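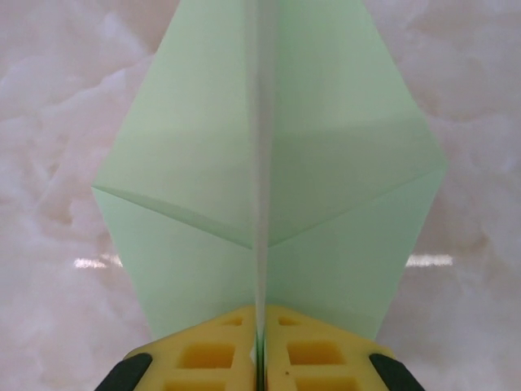

Comparer deux préhenseurs est un exercice ingrat, et le chapitre 4 n'échappe pas à la règle. Les catalogues donnent une force de serrage, une course, une répétabilité flatteuse, et passent pudiquement sur le papier. Or le papier plié est un excellent juge : il garde la trace de tout ce qu'on lui fait subir. La feuille vert menthe est tenue par la pointe, entre deux doigts jaunes ajourés, et l'arête centrale passe dans l'interstice – c'est la prise que nous appellerons « prise axiale » dans toute la suite. Les étudiants qui préfèrent saisir le pliage par les flancs sont libres de le faire, ils auront simplement davantage à écrire dans le compte rendu.

TP 4 – Préhension d'objets minces et déformables
Module Manipulation, version du 3/6/25

Catégorie : Supports de cours > Robotique > Travaux pratiques

4.1 Matériel

Deux jeux de doigts par binôme. Le jeu A (Prenaria) est souple, à structure alvéolée. Le jeu B (Dokwood) est rigide, usiné, très beau, et il a coûté assez cher pour qu'on vous demande de ne pas le faire tomber. Le contrôleur est le même dans les deux cas. Papier : 160 g/m² pour les pliages d'essai, pas autre chose. Le papier brouillon de la photocopieuse donne des résultats remarquables et sans aucun rapport avec le sujet.

4.2 Rappel

Un doigt à treillis se déforme au contact : les parois entre les évidements fléchissent et l'effort se répartit sur une surface plus grande. Un doigt rigide transmet la consigne telle quelle, y compris lorsqu'elle est absurde. Sur un cube en aluminium, la différence est invisible. Sur une arête de papier, elle se lit à l'œil nu.

Attention au raisonnement paresseux « souple donc meilleur ». Le doigt souple perd en précision de positionnement ce qu'il gagne en douceur, et un pliage tenu par la pointe fait un joli bras de levier. Prévoyez une rotation autour de l'axe de serrage et mesurez-la.

4.3 Manipulation

a) Monter le jeu A, refaire le zéro de la pince. Oui, même si le binôme précédent jure l'avoir fait.
b) Prise axiale, vitesse réduite, caméra de poignet active. Enregistrer une image à la fermeture, puis une autre après le déplacement.
c) Répéter 8 fois par consigne d'effort.
d) Même chose avec le jeu B.
e) Mesurer l'écart angulaire de l'arête centrale entre les deux images de chaque essai.

Les surfaces brillantes renvoient l'éclairage du plafond, et deux reflets allongés de part et d'autre de la feuille suffisent à distraire un seuillage trop confiant. Le détecteur de contours fourni par Jovita Ocampo s'en sort si on lui donne une zone d'intérêt. Il ne la devinera pas.

4.4 Compte rendu

Quatre pages, figures comprises. On attend un tableau, les incertitudes et une phrase claire sur le choix que vous feriez. En mai, un groupe a rendu 442 lignes de code et aucune conclusion. Le code était très bien.

Dépôt sur Cisneros, dossier « TP4 ». Les archives nommées « final_vraiment_final » sont acceptées, avec tristesse.

Commentaires (3)

clundidley_fan : Bonjour, en 4.3 c), l'effort est réglé en newtons ou en pourcentage ? Notre interface affiche 1000 comme valeur maximale et rien d'autre.

Chak-lun Fu : En pour mille de l'effort nominal. L'unité figure dans la notice, page de garde, en très petit.

binome_7 : Avec le jeu B on marque le papier dès la première consigne. On change de feuille à chaque essai ou on garde la même ? Il nous reste surtout du rose.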